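About Ruvov

Ruvov supplies mixed household sets to schools, training kitchens and rental apartments. We operate from one unit in Wodgate and keep 2,000 sets in circulation. Each set is returned, sorted, checked and reissued on a 90-day cycle.

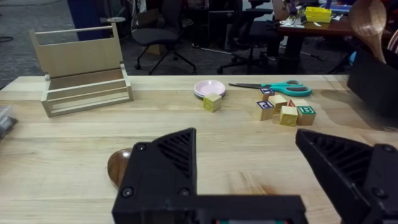
Reading time: 2 min

Sorting is done on butcher-block tabletops. Kitchen items, scissors and alphabet blocks arrive together and are separated by storage type – rack, tray or box. Blocks are kept as a group and checked against the set list. Scissors are laid flat with the blades closed before they go to a tray.

Wooden spoons are handled as a separate class. They are inspected along the grain for splits, and a spoon with a split at the neck is withdrawn. 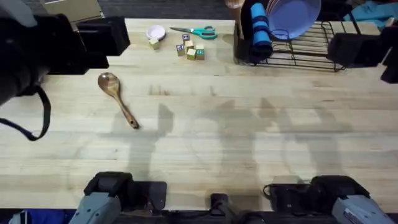 Racks and storage

Plates are stored on edge in wire racks and bowls are stacked by diameter. The Morndale list, our internal item catalog, has 29 entries and is revised every June. Replacement parts come through Yazdani, our supplier for wood and wire goods. 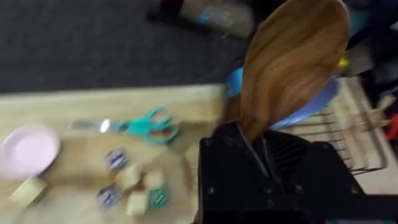
Can we order a set without the alphabet blocks?
Kitchen-only sets are available on the same 90-day cycle. The minimum order is four sets.

Collections leave the Wodgate unit at 4 p.m.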